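Home | Forums | Grippers & End Effectors | Simulation | New Posts | Search | Log In

Two-finger vs. suction in the kitchen sim — which one do I buy for real?

torquewrench_ed
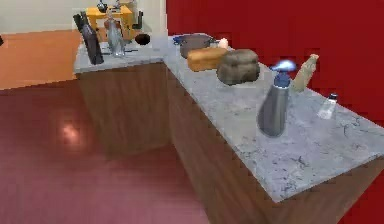
So I have the budget for one gripper and the patience for slightly less than one. The candidates are the Zirkovero parallel jaw and the Trinditix suction cup, both of which come with sim models that flatter them. I've been running both on the same arm in the same kitchen for most of July, picking things off the counter and putting them back down where I found them, which is more than I can say for my kids.

32 attempts per object per gripper, random start pose for the arm, no retries. Short version:

- Loaf of bread: jaws win easily. Suction loses the seal on the crust nearly every time.
- Spray bottle: jaws are fine on the body. Suction grabs the side and then the whole thing swings like a church bell.
- Clear glass bottle: jaws fine if the pose estimate is fine. The pose estimate is not fine.
- Cooking pot: jaws on a handle, works. Suction on the side of the pot, works better than it has any right to.
- Salt shaker: both OK. Suction is faster.
- The big lumpy grey-brown thing: neither. Too wide for the jaws, too rough for the cup.

I was all set to order the jaws, and then the lump happened. Is there a third option under 3000 dollars that doesn't need its own compressor and its own bedroom?

----

pallet_jackie

Before anybody spends anything: what is your contact model doing? Default suction in most sims is a magnet wearing a hat. If yours is losing the seal on bread, somebody at least tried, but I wouldn't trust it on the pot until I knew what it thinks "curved" means.

Also, what is the lump? Is it bread or a rock? It matters for the payload.

----

torquewrench_ed

It's called object_49 in the asset pack. I have set its mass to "bread" on good days and "rock" on bad ones. Neither gripper noticed, as neither has ever gotten it off the counter.

Contact model is the vendor's plugin. The cup is a ring of little springs and the seal breaks if enough of them don't touch. On the pot it only holds if the approach is dead square.

----

mildly_compliant

Third option is the Jia three-finger. I've had one on the bench since spring. It will pick up your lump, your pot and anything you leave near it, including the cable for the other gripper. The downsides are that it's slow, it's heavy, and the wrist adapter was designed by someone who hates Allen keys.

Put it in the sim first, though. There's a usable model floating around with the finger friction set way too high. Cut it down until it starts dropping the glass bottle and you'll be close to the real one.

----

grumpus_servo

I'm going to be that guy. You're testing grippers on a problem that belongs to the camera. You said it yourself: the pose estimate on the clear bottle is garbage. Buy a better depth camera and keep whatever jaws you already have. Glass on a pale speckled stone top is about as mean as it gets for stereo, and three fingers closing on the wrong spot is just a more expensive miss.

----

mildly_compliant

Disagree, partly. A hand that wraps around things forgives a bad pose. I get away with errors on mine that would have the parallel jaws knocking the bottle into the next zip code. You don't need to know where a thing is if you're willing to hug the general area.

----

grumpus_servo

"Hug the general area" next to two bottles standing side by side. Please film it.

----

torquewrench_ed

He has a point about the neighbors. The dark bottle and the clear one are close enough that the jaws have to come in from the front, and on the short side of the counter that means the elbow goes up. I tried the Jia model last night. It got the lump! It then went for the clear bottle and took the dark one with it, in what I can only describe as a toast.

Ran the same set again with ground-truth poses to see what grumpus's dream camera would buy me. The jaws stopped missing the clear bottle altogether. The loaf and the spray bottle didn't change, they were fine already. The lump remains undefeated by anything with 2 fingers.

----

pallet_jackie

Then you have your answer and it's annoying. Better camera fixes one object, better hand fixes one object. How often does your real kitchen contain a lump?

----

torquewrench_ed

I bake. So, often.

----

wristflange

Has anyone tried the Pasturness controller with the Zirkovero? It does force limits per finger and you can get longer fingertips printed, so the stroke stays the same but you can scoop under round stuff and tip it against a wall. Your long counter has a wall behind it. Use the wall.

----

pallet_jackie

That works with bread. With rock it's a way of finding out what your wall is made of.

----

torquewrench_ed

It's on the list. I'll try long fingertips in the sim tonight with the lump set to bread, then with the lump set to rock if I'm still in a good mood. Anyone have a fingertip mesh that isn't a solid brick?

----

wristflange

Sent you mine. The collision shape is two boxes and a wedge, ugly but it doesn't explode. Turn the friction on the wedge down or it'll stick to the underside and you'll think you've won.

----

Recent in Grippers & End Effectors

Suction cup squeals on release, normal?
Jia wrist adapter: which screws did you lose
Parallel jaw stroke vs. what the datasheet says
Transparent objects and depth, the yearly thread
Printing fingertips in TPU, how soft is too soft
Pasturness force limits reset after e-stop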